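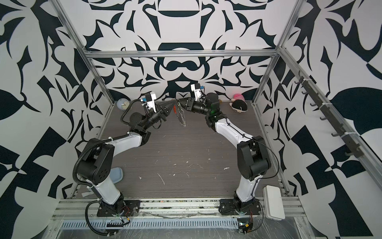
Friday, 29th October. Spent the whole day on the handover planner and my eyes feel like sandpaper. The trouble is still the moment when both arms want the same bit of air. Rakine plans each side on its own and then checks for collisions at the end, so it'll happily hand me two lovely paths that can't both happen. Then I spend an hour fiddling with margins! With the keychain hanging in the gap and the two sets of fingers pointing at each other like beaks, there's next to no room for the planner to be polite, and the default padding calls the whole pose illegal. I dropped the padding on the fingertips only and left the forearms fat. Replayed 80 of the saved starts and it found a plan for 67 of them, which cheered me up no end.

Margit Fjeld reckons I should plan for both arms as one big lump of joints and be done with it. She's probably right (she usually is, it's maddening) but the last time we tried that, back in June, the search took so long I made a cuppa and drank it.

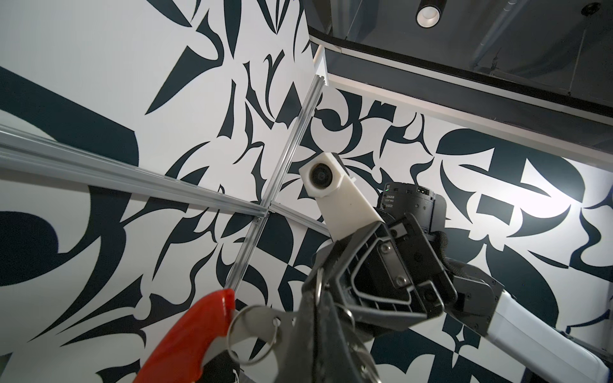 So the compromise is a shared clock. Each arm still gets its own path, but the timing gets solved together, and whichever one is closer to the handover slows down and waits. I wrote most of it before lunch and then lost the afternoon to a sign error, of course. Found it on line 604. One minus sign!

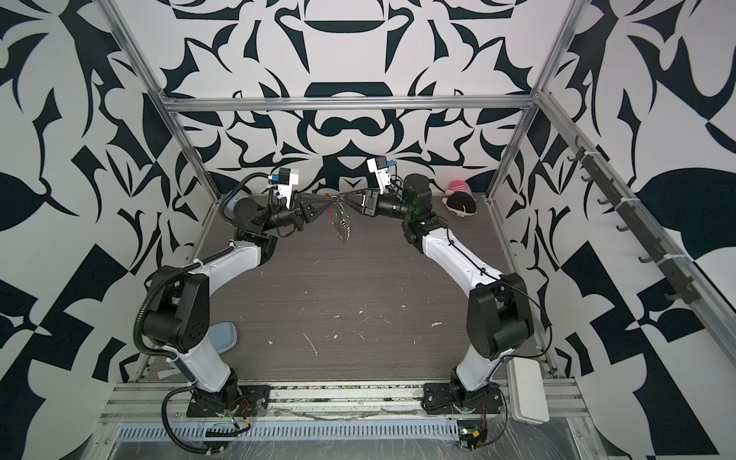

Perception is the other half of my grumbling. Leidy Rivadeneyra has been training the new segmentation model, the one she calls Grajales, and it's great on solid things and hopeless on anything thin. That silvery coil is mostly gaps, and the walls behind are all black and white swirls, so the mask comes back looking like moth-eaten lace. She wants to fuse the two wrist views before thresholding. I said yes please, and could she also log the confidence per pixel so I can stop guessing.

Oh, and the Brevetti logger dropped frames again, 36 in one run.

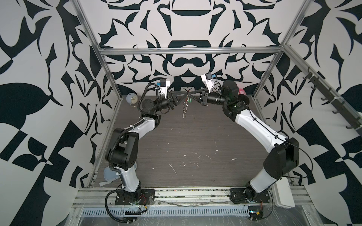 I've turned its image compression off for now and I'll watch the disk fill up over the weekend like a slow bathtub. Monday I want the waiting arm to hold its pose without that little jitter, which I think is the controller chasing old targets after the clock pauses. Must flush the queue. Also must ring Skinville about the cottage before they give our dates away.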